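Workshop Tips: Teaching an Arm to Handle Cables

Keir Niven

These are tips for people who show a robot arm a job at home, either by moving it by hand or by driving it from a remote handset. They were written with cables in mind, but most of them hold for dishes, laundry and hand tools too. I keep adding to the page, so the order is only loose.

Before you start

Write down the task in one sentence and tape it where you can read it. "Pick up the loose plug and put it in the port" is a task. "Tidy the network gear" is ten tasks, and you will do them in a different order each time.

Decide where a run starts and where it ends. I start with the arm at rest and the loose end of the cable lying in the open. I end with the plug seated and the fingers clear of the cable by the width of a hand. If you stop recording the moment the plug clicks, the arm never learns to let go and back off.

Do the job once with your own hand, using only a thumb and one finger. If you needed a third finger, the arm will have trouble, and you should change the setup before you record anything.

Warm the arm up. Ten minutes of slow moves through the full reach is enough for mine. The joints are stiffer in October than in summer if your workshop is in a garage.

By hand or by remote

Moving the arm by hand is quicker to learn. You feel contact directly and you can do slow, curved moves without thinking. The drawback is that your own arm and shoulder get into the camera view. Stand behind the elbow of the robot and hold it above the wrist.

Driving it by remote keeps you out of the view. It takes longer to get good at. I use a Yeoman handset with the speed turned down to 3 out of 10 for anything that goes into a socket, and 6 for moving across open space. Save the two speeds as presets if your handset allows it.

Don't mix the two methods in one set. The moves have a different rhythm and the arm will pick up some of each. If you want both, keep them in separate folders and train on one at a time.

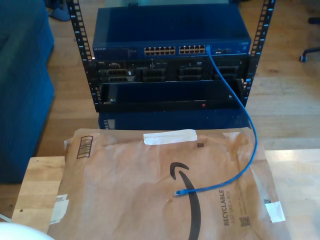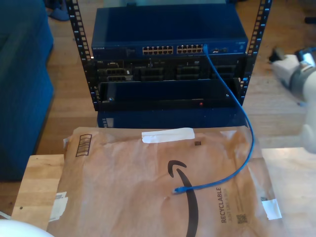 Where you put the loose end of a cable matters more than the arm you use. A plug lying flat on a hard table is difficult to pick up, and the fingers tend to scrape the surface or push the plug along. Give it something soft underneath. A padded mailer laid flat does the job, with the blue cable looping down from the switch and its free plug resting on the brown paper, where the color stands out well. Brown paper also gives off less glare than a white tabletop. Creases are fine, but smooth down any fold tall enough to catch a fingertip.

Picking up the plug

Come down from above and take the plug by its body. Gripping the cable behind the plug feels easier, but the plug will swing and you will spend the rest of the run chasing it.

Close slowly, stop for one full second, then lift. The pause gives you a clean point to cut the recording later. It also shows whether the plug has turned in the fingers.

Watch the small locking tab. If it ends up squeezed flat against a finger, put the plug down and pick it up again. Leave that second try in the recording as long as the finish is good. A few runs with a recovery in them are worth keeping.

A strip of rubber on each fingertip helps a lot. I cut mine from a jar-opening pad and hold them on with double-sided tape. Replace them when they go shiny.

Carrying the cable

Leave slack. A cable pulled tight will drag the plug out of line just before it reaches the port. Have enough length for a loose loop beside the rack, and carry the plug along the same side as the loop.

Keep the arm's path away from anything hinged. Trays and front panels that tip outward will catch a loop of cable on the way past. Either shut them or go well around, and do the same every run.

Going into the port

Stop a finger's width short. Line up, then push straight. If you are on the handset, take your thumb off the turning control for this part — a small twist here bends contacts.

Practice on a switch you don't care about, with no power on it. Old ones are cheap and the ports feel the same as on a new one.

If the plug does not go in on the second push, back out to the finger's width and line up again. Don't wiggle it. The arm will learn the wiggle.

Changing things up

Move the starting position of the plug a little after each run. Turn it, slide it, let it hang over an edge now and then. Once a set is going well, change the light as well, with a lamp on one side or the blinds half down.

Change one thing at a time, and note it. I use the Plolard notebook that came with my arm, one line per run: where the plug started, which light, good or bad. My Rerura log stands at 1,909 runs across all tasks, and the paper notes are still what I look at first when something goes wrong.

Looking after recordings

Watch every tenth run at full speed the same evening. Throw out runs where you stopped to think, and name the files before you shut down for the night.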